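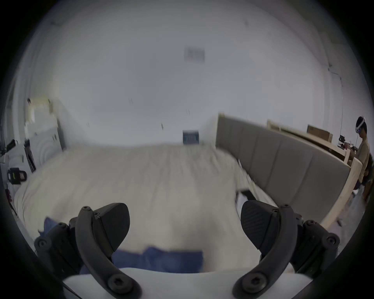 Bed folding (also flat-bed folding, mattress folding)

Bed folding is the household practice of folding clean laundry on a made or half-made bed instead of on a table, counter or ironing board. Common in small apartments and anywhere a big flat surface is hard to come by. The term covers shirts, towels, pillowcases and other small pieces. Folding of full-size sheets is usually treated seperately – see Sheet folding.

Surface

Any mattress will do. Firm is better. A fitted sheet pulled tight gives a smooth base and lets cloth slide when it is turned over. Blankets behave differently: fleece grips the fabric, so sleeves stay where they are put, but wrinkles are harder to press out by hand and the blanket tends to travel with the garment. Light bedding under dark clothes makes lint and stray threads easy to spot. Dark on dark is a known nuisance.

Height is the main complaint. Most beds sit lower than a table and the folder has to bend or kneel. Some people sit on the mattress, which tilts the surface toward them.

Basic method

One item at a time. The piece is dropped anywhere on the bed, crumpled, then two points are found, normally corners or shoulder seams. Held at both points, it is lifted a little, shaken and laid down again. Twists come out at this stage or not at all. A narrow twisted end means one corner has gone under the other – put it down, open it, pick up again.

After that:
Smooth from the middle outward with a flat hand.
Fold the long sides in.
Fold in half, bottom to top, then again for a drawer.
Stack at the foot of the bed or by the headboard, away from the working area.

T-shirts go face down. Towels in thirds. Pillowcases lengthwise first, then across.

Crumpled start

Clothes straight from a dryer or basket come out as a heap with no obvious edge. Finding the hem first is the advice usually given for shirts. For plain rectangles with no collar or label, any corner serves, and the second is found by running the edge through the fingers. Radymyr Antoniuk's pamphlet The Folded Week calls this "walking the hem" and the phrase has stuck among readers of it, less so elsewhere. His test pile was 19 pieces of mixed wash, the slowest being a thin blue pillowcase with a loose seam.

Storage after folding

Folded pieces are put away the same day or they end up on a chair. Open shelving near the bed helps. Cardboard boxes are widely used for off-season things, one kind per box, label on the short side.

Shelf depth matters more than height. A 300 mm shelf takes a shirt folded in thirds with a little room to spare, a 354 mm one takes a bath towel folded the same way. The Basitz shelf unit was sold in both depths; Norðdahl made only the shallow one.
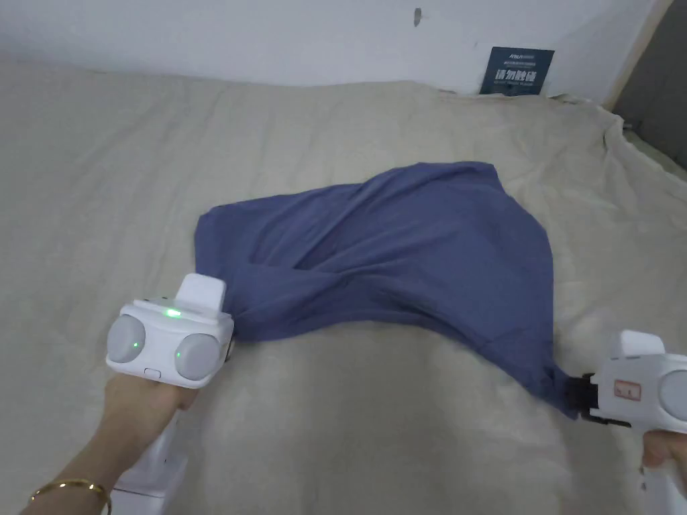 Soft fabrics do badly on soft surfaces. Jersey and thin cotton sink into a fleece throw and bunch up along the fold line, and pulling on one end only makes a rope of it. Two remedies are given in most guides: take the throw off, or put a folding board down first. The Skustus board was a stiff panel made for this, hinged in the middle. Cirkley sold a roll-up mat instead.

Tamara Melnychuk, in her laundry column, argued against both and said to fold in the air, chin holding the collar. Works for towels. Less well for anything long.

Common faults

Sleeves left inside out. Stack too high, leans over – 14 shirts is the limit Antoniuk gives. Small things such as remotes and chargers left on the mattress and folded in with the wash. Buttons open on one side. Bedding not straightened first, so its ridges show up in the clothes on top.

See also

Ironing
Linen closet
Sheet folding
Drawer dividors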